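开放日参观报告

课程:自动化导论实践环节
日期:2024年2月7日

一、为什么去

寒假前老师在群里发了通知,说Plema要办一次开放日,愿意去的同学可以报名,回来交一份报告抵实践学分。说实话我一开始是冲着学分去的,因为上学期的实验课我有一次没赶上,正愁怎么补。不过出发前一晚翻了翻他们的介绍,发现做的是手持夹爪采集这一类工作,和我们十二月份课上讨论过的“机器人怎么学抓东西”刚好对得上,于是又多了几分期待,还特意带了个新本子。

二、上午:听讲

上午的安排是讲解,在二楼的小会议室,暖气开得很足,我坐在后排差点打瞌睡(后来换到前面就好了)。讲解员先介绍了他们的采集项目,内部名字叫Jutar,思路并不复杂:由人拿着夹爪去做日常的动作,把过程录下来,再交给Skanovix那边的同事整理,最后拿去训练机械臂。到开放日为止,Jutar已经攒下1,448段录像。听到这个数字时我旁边的同学小声说“这么少”,讲解员耳朵很灵,笑着解释说这只是挑选之后留下来的,每一段都有人从头看到尾,动作拖沓的、夹爪碰到桌沿的,都要重来。

我在本子上记了几个问题,其中一个是:为什么不直接遥控机械臂来录?得到的回答是,人手拿着夹爪更自然,换个房间、换张桌子也方便,搬运一台机械臂则要费很大的工夫。这一点我以前在书上读到过,可是听做这件事的人讲出来,感觉确实不一样。

三、下午:看演示

下午到一楼看演示,也是我最喜欢的部分。题目是抓水果。桌上铺着格子花桌布,盘子里和桌面上都有橘子一类的柑橘,还有龙眼大小的小果子。我原以为抓水果是很容易的事,看了一会儿才明白其中的讲究:橘子表皮软,夹得重了会变形,轻了又容易滚走;小果子更麻烦,夹爪张开的角度稍微偏一点,它就从旁边溜掉了。操作的人动作很慢,手腕几乎不晃,嘴里还轻轻数着拍子。

夹爪本身比我想象中宽,黑色机身,前端两条带三角形镂空的夹臂,尖上各有一块蓝色的带纹理的指垫。讲解员说指垫是消耗品,他们的习惯是用满400次就换新的,换下来的也不扔,留着对比磨损。

演示之后每个人可以上手试30秒。轮到我时太紧张,第一只橘子刚夹起来就掉了,第二次才稳稳放进盘子里,当时真的高兴得想喊出来!

还有一件事值得写。那天窗外太阳很好,光照在桌布上有一片很亮的反光,我问会不会影响录像。讲解员说会,不过他们不会特意把窗帘都拉上,家里的桌子本来就会晒到太阳,机器人将来也得面对这样的光线。这句话我回来以后想了很久,我们做课程实验时总想把背景弄得干干净净,灯光也摆得规规矩矩,也许反而把问题简化得太多了。

四、一点不足和打算

这次参观也有遗憾。提问时间只有15分钟,我关于指垫材料的问题没有问完;另外没有看到训练后的机械臂实际运行,所以“录得好”和“学得好”之间究竟差多少,我还说不上来。下学期我想和同组同学用实验室的旧夹爪做一个小规模的对比,同一种水果,分别在有反光和没有反光的桌面上录,看看识别结果有什么变化。
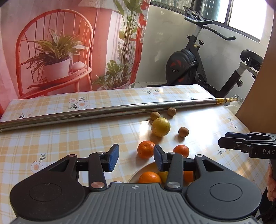
Chu:报告我读完了,反光对比那个想法挺好,不过建议你们先把水果的大小固定下来,不然最后分不清是光线的影响还是尺寸的影响。指垫材料的问题可以写邮件再去问一次,开放日结束后他们一般还是会回信的。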